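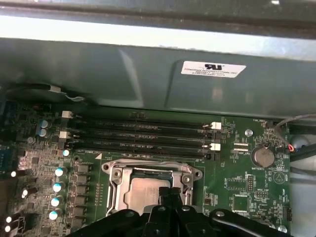

Yamila Tapia opina que no conviene tocar la memoria hasta saber qué hace la fuente. Lo dejó escrito al margen de la hoja anterior, con lápiz, y añadió que ya perdimos una tarde entera por cambiar dos cosas a la vez. Tiene razón. Lo copio para tenerlo presente, aunque hoy no lo seguí del todo.

Cuaderno de taller, febrero. Banco del fondo, equipo 32.

Empecé a las 9:20. El equipo llegó en el lote de Rivadeneyra, con la hoja de entrada a medio rellenar: "enciende, no da vídeo, pita a veces". Ni cuántos pitidos ni cada cuánto. Placa verde, cuatro zócalos de memoria, sin módulos puestos. La chapa de arriba lleva una etiqueta de Foxconn con la marca UL de componente reconocido. Anoté Foxconn en la columna de fabricante, pero es el dato de esa etiqueta y nada más. La referencia de la placa está pendiente de buscar.

Los módulos venían en una bolsa antiestática aparte, dos, con el número del equipo a rotulador. No sé quién los sacó. En la hoja no consta. Pregunté en recepción y me dijeron que los de Rivadeneyra entregan así la mitad de las torres.

Limpieza primero. Soplado con la pera y brocha de cerdas suaves en los zócalos, siempre en el sentido del canal. Nada de aire comprimido de lata, que la última que quedaba en el armario escupe líquido si se inclina un poco. Los contactos de los módulos, con goma blanda y luego un paño con isopropílico. El de Berka deja un velo si no se repasa; el de Willwood se va solo, pero queda un dedo en la botella. Hay que pedir.

Prueba de fuente antes de montar nada. Con el probador y una carga en la salida de 12 V las lecturas me parecieron estables. La de 5 V baja algo al conectar la carga y se recupera. Repetí tres veces con el mismo resultado. No la doy por mala, pero tampoco la firmo. Yamila la quiere ver con el osciloscopio y el osciloscopio está en la otra sala hasta por la tarde.

10:45. Aquí es donde no esperé. Puse un solo módulo en el zócalo más próximo al procesador, pestillos cerrados con los dos clics, y arranqué con la fuente del banco en lugar de la suya. Tres pitidos largos, pausa, tres pitidos largos. Sin vídeo. Mismo módulo en el siguiente zócalo: igual. Segundo módulo en el primer zócalo: un pitido corto y vídeo. Entró en la pantalla de configuración y se quejó del reloj.

O sea que hay un módulo malo, o sucio todavía. Volví a pasar la goma al primero y lo probé otra vez en los dos zócalos. Sigue con los tres largos. Lo he apartado en la caja roja con una etiqueta que dice "32-A, no arranca, probado en dos zócalos". El bueno es "32-B".

Pila del reloj cambiada. La vieja la tiré al bote de pilas, que está casi lleno.

Con el 32-B solo dejé correr la prueba de memoria desde el USB. Al mediodía llevaba una pasada completa sin errores. La segunda la lancé antes de bajar a comer y a la vuelta seguía limpia. Probé después el 32-B en los otros tres zócalos, una pasada corta en cada uno:

zócalo 1 (el pegado al procesador): bien
zócalo 2: bien
zócalo 3: bien
zócalo 4: a la primera no lo detectó; sacado y vuelto a poner, bien

Lo del zócalo 4 lo apunto como dudoso. Puede que yo no hubiera cerrado uno de los pestillos hasta el fondo — el del lado izquierdo se nota más duro que los demás. No forzar. Si alguien lo monta con los cuatro ocupados, que empiece por ese y compruebe antes de poner el resto. La numeración es mía, desde el procesador hacia fuera, y no coincide necesariamente con la serigrafía, que apenas se lee con la luz del banco. Mañana miro con la lupa y corrijo esta hoja.

El procesador no lo he desmontado. Según la hoja de entrada no hay queja de temperatura y no quiero abrir otro frente. La palanca de retención, si hay que moverla, se empuja un poco hacia fuera antes de subirla. Lo recuerdo por los dos chicos en prácticas, que la semana pasada doblaron una en la torre de Duvley y hubo que enderezarla con alicates de punta plana. Quedó usable.

Cables: reordenar el mazo al cerrar. En este modelo de chapa es fácil pillar uno al bajar la tapa, y después el equipo vuelve con el lateral abombado y un aislante mordido. Usar las bridas de velcro del cajón segundo. Las de plástico se reservan para los equipos que ya salen.

15:30. Osciloscopio libre. Yamila miró la fuente original con la misma carga de la mañana. Rizado alto en la de 5 V, unos 106 milivoltios de pico a pico, por encima de lo que admitimos para devolver una fuente al cliente. Dos lecturas más, parecidas. Fuente descartada. De modo que eran dos averías, el módulo y la fuente, y si hubiéramos empezado por donde ella decía la de la fuente habría salido antes. Queda la duda de si una cosa tuvo que ver con la otra. No veo manera de saberlo con lo que tenemos.

Recambios: fuente de 500 W de la estantería de Willwood, quedan dos. Memoria compatible no hay en el taller. Pedida a Berka, sin plazo confirmado. Mientras tanto el equipo se puede cerrar con un solo módulo si Rivadeneyra lo acepta; les he escrito y espero respuesta.

Pendiente:
lupa y serigrafía de los zócalos
referencia completa de la placa
isopropílico
vaciar el bote de pilas
pasada larga de memoria con la fuente nueva, toda la noche si se puede
preguntar a Yamila si apuntamos el límite de rizado en la hoja de la pared, que ahora mismo solo lo sabe ella

18:05. Fuente nueva montada, arranca con el 32-B en el zócalo 1. Dejo la prueba corriendo y un papel encima de la torre para que no la apaguen.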